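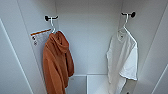 About Mapplebeck

By Elisa Guerra
8/30/23
2 min read

Mapplebeck is a sewing and alterations school. Evening classes mostly, a few on Saturday mornings. We teach adults to hem, take in, let out, line, patch and generally fix the clothes they already have. We also teach people who want to do this for a living, and that's a longer course with a different fee.

Keith has been after me to rewrite this page since spring so I'm doing it between classes. The old one still had our old address on it. Sorry to everyone who went there.

Where we are

Ponau Street, Flaltia, second floor, over the tile shop. Door is on the side, not the front. Buzzer says Mellor. There's an elevator but it's slow and it stops a little low, so watch your step with a sewing machine in your arms. Parking behind the building after 5, free. Before 5 it belongs to the tile shop and they do tow.

How it started

Keith Mellor had an alterations counter inside a dry cleaner's for 23 years. Pants, zippers, bridesmaids. Customers kept asking if he'd show them how to do it themselves, and he kept saying no, then one winter he said yes to a woman with five kids and a pile of school pants. She brought her sister. The sister brought her whole bowling team, more or less. By the time the dry cleaner closed he had a waiting list for lessons and no counter, so he rented two rooms from the Trurkeo building and put his name on a lease.

I came in as a student. Took the beginner class twice, the first time didn't stick. I'd been doing payroll for a furniture company and I offered to sort out Keith's receipts in exchange for a coat lining. That was supposed to be one weekend. Now I run the office, the schedule and the beginner class, and Keith teaches everything else along with whoever we can get.

We left the Trurkeo rooms when the roof went. Lost some fabric, no machines. Ponau Street is bigger and has better light anyway, windows down the whole north side.

The name is Keith's grandmother's maiden name. She made shirts. He has one of them and will show it to you if you ask about collars.

What we teach

Beginners. Six weeks, one evening a week. Threading, straight seams, hems by hand and by machine, buttons, and a zipper in week five, the week people get mad. Bring a pair of pants you don't love.

Fitting. Eight weeks. You need the beginner class or to show us something you've made. Darts, side seams, shortening sleeves from the cuff and from the shoulder, waistbands. You work on your own clothes and then on somebody else's in the group, very different thing. Pinning on a person who won't stand still is half the job.

Coats and linings. Runs in November and only then. Small group. Fills up by word of mouth, so email early. You will need a real thimble and you will need to have used it.

The trade course. Two terms, four evenings a week. For people who want work in a shop or want to open a counter. Covers everything in the other classes plus taking in garments, writing tickets, pricing, pressing, turning down jobs, and how to tell a customer that the dress can't go up two sizes. Keith is strict about tickets. Every garment gets one before it gets touched, and if the ticket's wrong you redo it.

Mending table. First Saturday of the month, drop in, no teaching as such. Pay 2 dollars for the thread. Someone will help you if you get stuck.

Costs

Beginner class is 179 for the six weeks, thread and needles included, fabric for the practice pieces included, zipper included. Fitting and coats are priced by term, ask. The trade course can be paid monthly. We hold your place with a 50 dollar deposit and that comes off the total. If you cancel a week ahead you get it back. Less than a week, we keep it, unless you're sick or somebody died.

Machines

You don't have to bring one. Ours are plain mechanical machines that have been serviced every summer, and there's an industrial straight stitch for the trade students, plus two sergers, one of which is fussy about thread. If you want to learn on your own machine then bring it, with the foot pedal please. People forget the pedal more than anything else.

We don't sell machines and we don't get anything from anyone who does. If you ask what to buy we'll say used, metal inside, and try it before you pay.

Who comes

All sorts. Nurses sick of scrubs that drag on the floor. Retired guys. High school seniors with a prom dress and a deadline (must be 16, or come with a parent). A fair number from the theater group in town, who are fast and messy and good company. Quite a few people tell us they were taught badly in school and got scared of the machine. It's a common thing and it goes away in a couple of weeks.

Former trade students are working at two of the bridal shops in the county and one has her own counter by the bus station, go see her, she's cheaper than Keith was.

Do we take in alterations?

No. Everybody asks. The exception is that trade students need practice garments in the second term, so from time to time we put a notice on the door and take in simple hems and waist jobs at a low price. Keith checks every one before it leaves. It can take three weeks. No leather, no wedding dresses, nothing you need for Friday.

Fabric donations

Yes to cotton, wool, lining, anything on a bolt. Yes to zippers and buttons, sorted or unsorted. No to foam, no to curtains with the rubber backing, no to your late aunt's pattern collection unless you call first, we have alot of patterns. Leave bags inside the side door and not out on the sidewalk.

Getting in touch

Email is best, phone goes to the machine when class is on. I answer in the mornings. Keith doesn't do email. If you need him, come by before the evening class starts, he's usualy at the pressing table with the radio going.

New term dates go up on the schedule page as soon as I have them typed.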